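크리스털 라디오 수신기의 검파 소자 비교
방해석 검파기와 게르마늄 다이오드를 중심으로

전자공학 기초 프로젝트 보고서
작성: 로비사 베스테르베리(Lovisa Westerberg), 하위 딘사(Hawi Dinsa)

1. 과제의 배경

우리 조는 한 학기 동안 전원이 없는 라디오 수신기를 만들고, 검파 소자를 바꾸어 가며 수신 결과를 비교하였다. 검파기는 안테나에 유기된 고주파 전류에서 음성 신호를 꺼내는 부품이다. 진폭 변조된 전파는 양의 반주기와 음의 반주기가 대칭이므로 그대로 이어폰에 넣으면 평균값이 0이 되어 소리가 나지 않는다. 한쪽 방향의 전류만 통과시키는 소자를 넣으면 포락선에 해당하는 성분이 남고, 이어폰은 이 성분에 반응한다.

진공관이 보급되기 전부터 광석 검파기는 널리 쓰였다. 방연석 조각에 가는 금속선을 가볍게 대면 접촉면이 정류 작용을 한다. 이 금속선을 흔히 고양이 수염이라고 부른다. 제목에 처음 적어 냈던 '방해석'은 계획서 단계의 오기이며, 실제로 사용한 광물은 황화납 광물인 방연석이다. 계획서와 제목을 맞추어야 한다는 규정 때문에 표지는 고치지 않았고, 본문에서는 모두 방연석으로 적는다.

비교 대상은 다음과 같다.

가. 방연석과 인청동선으로 만든 점접촉 검파기
나. 점접촉형 게르마늄 다이오드
다. 일반 실리콘 신호용 다이오드
라. 소신호용 쇼트키 다이오드

소자는 4종이고 나머지 회로는 모두 동일하게 유지하였다. 코일, 가변 축전기, 이어폰, 안테나선을 바꾸지 않고 검파기 부분만 단자대에서 갈아 끼우는 방식이다.

2. 이론

2.1 동조 회로

안테나에는 여러 방송국의 전파가 동시에 들어온다. 코일과 가변 축전기를 병렬로 연결하면 특정 주파수에서 임피던스가 커지고, 그 주파수의 전압만 크게 나타난다. 공진 주파수는 인덕턴스와 정전 용량의 곱의 제곱근에 반비례한다. 따라서 축전기의 용량을 줄이면 높은 주파수의 방송이, 늘리면 낮은 주파수의 방송이 선택된다.

공진의 날카로움은 회로의 손실에 따라 달라진다. 코일의 도선 저항, 검파기와 이어폰이 이루는 부하, 안테나 자체의 저항이 모두 손실로 작용한다. 크리스털 라디오에는 증폭단이 없으므로 이어폰을 울리는 에너지는 전부 안테나에서 와야 한다. 부하를 무겁게 하면 소리를 낼 전력은 얻기 쉬우나 방송이 서로 섞이고, 가볍게 하면 선택도는 좋아지나 소리가 작아진다. 코일의 중간 탭에서 검파기로 신호를 뽑는 것은 이 둘을 조절하기 위한 방법이다.

2.2 검파 소자의 문턱

다이오드의 전류는 순방향 전압에 대해 지수적으로 증가한다. 교과서에서는 실리콘 다이오드가 0.6V 부근에서 켜진다고 설명하지만, 이것은 일정 크기 이상의 전류를 기준으로 삼은 값이다. 낮은 전압에서도 전류는 흐르며 다만 매우 작다. 크리스털 라디오의 동조 회로에 걸리는 전압은 이보다 훨씬 작은 경우가 많아서, 원점 부근에서 곡선이 얼마나 휘어 있는지가 검파 성능을 좌우한다.

게르마늄은 실리콘보다 금지대 폭이 좁고 포화 전류가 크다. 그래서 작은 전압에서도 정류된 전류를 얻을 수 있다. 반면 역방향 누설도 크다. 쇼트키 다이오드는 금속과 반도체의 접합을 이용하며, 제품에 따라 포화 전류의 차이가 크다. 방연석 검파기도 원리로 보면 금속과 반도체의 접촉이므로 쇼트키 접합의 오래된 형태라고 할 수 있다. 다만 광물의 표면이 고르지 않아 접촉 위치마다 특성이 다르다.

3. 제작

3.1 코일과 축전기

코일은 두꺼운 종이관에 에나멜선을 한 층으로 감았다. 선이 겹치면 선간 용량이 늘어 높은 주파수 쪽 동조 범위가 줄어들기 때문에 겹치지 않게 감는 데 시간을 들였다. 처음 감은 코일은 중간에서 장력이 풀려 다시 감았다. 전체 권수는 46회에서 첫 번째 탭을 뽑고 이후 같은 간격으로 탭을 추가하였다. 탭 부분은 선을 꼬아 고리를 만든 다음 사포로 에나멜을 벗기고 납땜하였다.

가변 축전기는 고장 난 라디오에서 떼어 낸 공기 축전기를 사용하였다. 2련식이지만 한쪽만 연결하였다. 회전판에 먼지가 끼어 특정 각도에서 잡음이 났으므로 붓으로 청소한 뒤 사용하였다.

3.2 안테나와 접지

안테나는 실습동 옥상 난간에서 트로스트사이드(Trostside) 관 창틀까지 연선을 늘여 설치하였다. 양 끝은 플라스틱 애자로 절연하였다. 접지는 처음에 창틀의 금속 부분에 연결했으나 수신이 불안정하여, 건물 바깥의 접지봉에 연결하도록 변경하였다. 변경 후 모든 소자에서 소리가 커졌다. 비가 오거나 낙뢰 예보가 있을 때는 안테나를 수신기에서 분리하고 실험을 하지 않았다.

3.3 점접촉 검파기

방연석 조각은 작은 금속 컵에 넣고 저융점 합금으로 고정하였다. 일반 땜납을 쓰면 온도가 높아 광물 표면이 변질될 수 있다는 조언을 받았다. 인청동선은 용수철 모양으로 감아 끝을 비스듬히 자르고, 볼 관절이 달린 막대에 고정하여 각도를 바꿀 수 있게 하였다.

접촉 압력은 재현하기 어려웠다. 세게 누르면 양방향으로 전류가 흐르고, 너무 약하면 책상을 건드리기만 해도 접촉이 끊어졌다. 측정 중에는 수신기를 고무판 위에 올려놓았다. 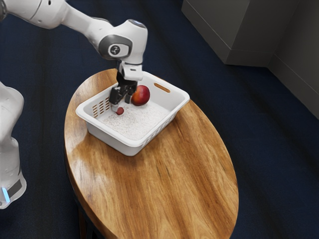 그림 1. 탁자 위의 흰색 바구니와 로봇 팔(컴퓨터 렌더링).

3.4 이어폰

이어폰은 고임피던스 세라믹형을 사용하였다. 세라믹 이어폰은 전기적으로 축전기에 가까워 직류가 흐를 길이 없다. 그대로 연결하면 정류된 전하가 쌓여 검파기가 동작하지 않게 되므로 병렬로 저항을 연결하였다. 이 저항을 빠뜨린 초기 회로에서는 실리콘과 쇼트키 다이오드의 소리가 심하게 일그러졌고, 누설이 큰 게르마늄에서는 문제가 덜했다. 우리는 한동안 이것을 소자 자체의 성능 차이로 잘못 해석하였다.

4. 측정 방법

측정은 실험실 측정과 실제 방송 수신으로 나누었다.

실험실 측정에서는 신호 발생기에서 진폭 변조된 신호를 만들어 감쇠기를 거쳐 동조 회로에 약하게 결합시켰다. 이어폰 자리의 저항 양단 전압을 오실로스코프로 읽고, 입력을 단계적으로 줄이면서 파형이 잡음에 묻히는 지점을 기록하였다. 프로브를 동조 회로에 직접 대면 프로브 용량 때문에 공진점이 이동하므로 출력 쪽에만 연결하였다.

방송 수신에서는 중파 방송 트렌포트(Trenport) 송신소와 매카이(Mackay) 송신소의 신호를 사용하였다. 트렌포트는 가깝고 신호가 강하며, 매카이는 멀고 약하다. 소리의 크기는 두 사람이 각각 5단계로 평가하였다. 들리지 않으면 1, 조용한 방에서 이어폰을 귀에서 조금 떼어도 내용을 알아들을 수 있으면 5이다. 한 사람이 소자를 교체하는 동안 다른 사람은 칸막이 뒤에서 들었으며, 평가자는 어떤 소자가 연결되었는지 듣지 못하게 하였다. 방연석 검파기는 접촉점을 찾는 동안 긁히는 소리가 나기 때문에 평가자가 짐작할 수 있었다. 이 문제는 조정이 끝난 뒤 이어폰을 연결하는 것으로 줄였다.

5. 결과

5.1 실험실 측정

가장 약한 입력까지 파형을 확인할 수 있었던 것은 게르마늄 다이오드이다. 잘 조정된 방연석 검파기가 그다음이고, 쇼트키 다이오드가 뒤를 이었다. 실리콘 다이오드는 입력이 작아지면 출력이 급격히 줄어들어 다른 소자보다 훨씬 일찍 파형이 사라졌다.

입력이 충분히 클 때는 순서가 달라졌다. 쇼트키 다이오드의 출력이 게르마늄보다 조금 높았는데, 역방향 누설이 작아 축전기에 모인 전하가 덜 빠져나가기 때문으로 본다. 실리콘도 큰 입력에서는 정상적인 포락선을 보였다.

5.2 방송 수신

트렌포트 방송은 모든 소자로 들을 수 있었다. 게르마늄과 쇼트키는 두 사람 모두 5로 평가하였고, 방연석은 접촉점에 따라 평가가 달라졌다. 실리콘은 말소리의 작은 부분이 잘려 나가 내용을 따라가기 힘들었다.

매카이 방송은 낮에는 어떤 소자로도 수신하지 못하였다. 해가 진 뒤에는 게르마늄으로 음악과 말을 구별할 수 있었고, 방연석으로는 접촉이 좋은 경우에만 희미하게 들렸다. 실리콘의 평가는 1이었다. 쇼트키의 평가는 두 사람이 2와 1로 갈렸다.

5.3 외부 바이어스

실리콘 다이오드에 건전지와 가변 저항으로 작은 순방향 전류를 미리 흘리는 실험도 하였다. 전류를 적절히 맞추면 매카이 방송이 희미하게 들리기 시작하였다. 원점에서는 거의 평평하던 곡선의 동작점을 휘어진 부분으로 옮긴 결과이다. 전원을 쓰지 않는다는 과제 조건에서 벗어나므로 비교 순위에는 넣지 않았다.

6. 고찰

결과의 순서는 이론에서 예상한 것과 대체로 일치한다. 방연석 검파기는 최고 성능만 보면 게르마늄에 가까웠으나 그 상태를 오래 유지하지 못했다. 측정 중 접촉이 끊어져 처음부터 다시 한 경우가 많았고, 다시 맞춘 접촉점이 이전과 같은 특성인지 확인할 방법도 없었다. 따라서 방연석의 값은 가장 좋았던 접촉점의 값이며, 다른 소자의 값과 같은 뜻으로 읽으면 안 된다.

코일 탭의 위치도 영향을 주었다. 같은 탭에서 모든 소자를 비교한 것은 조건을 통일하기 위해서였지만, 소자마다 입력 저항이 다르므로 최적의 탭도 다르다. 특히 포화 전류가 작은 쇼트키는 높은 임피던스의 탭에서 더 나은 결과를 보였을 가능성이 있다. 시간 부족으로 이 실험은 하지 못하였다.

청취 평가는 평가자가 두 사람뿐이고 저녁의 전파 상태가 계속 변하기 때문에 정밀도가 낮다. 매카이 신호는 몇 분 사이에도 커졌다 작아졌다 하였다. 소자를 교체하는 동안 신호가 변한 것을 소자의 차이로 기록했을 수 있다.

7. 사용 장비 및 역할

신호 발생기와 오실로스코프는 학과 공용 장비를 사용하였다. 회로도와 측정 기록은 프라데오(Pradeo) 기록장에 정리하여 보고서와 함께 제출하였다. 코일과 안테나 제작은 베스테르베리가, 점접촉 검파기와 실험실 측정은 딘사가 맡았다. 청취 평가와 보고서 작성은 함께 하였다.

8. 남은 작업

탭의 위치를 소자별로 최적화한 비교, 황철석을 사용한 점접촉 검파기 제작, 안테나 길이에 따른 선택도 변화 측정이 남아 있다. 황철석 조각은 이미 구해 두었으며 금속 컵에 고정하는 작업부터 시작할 예정이다.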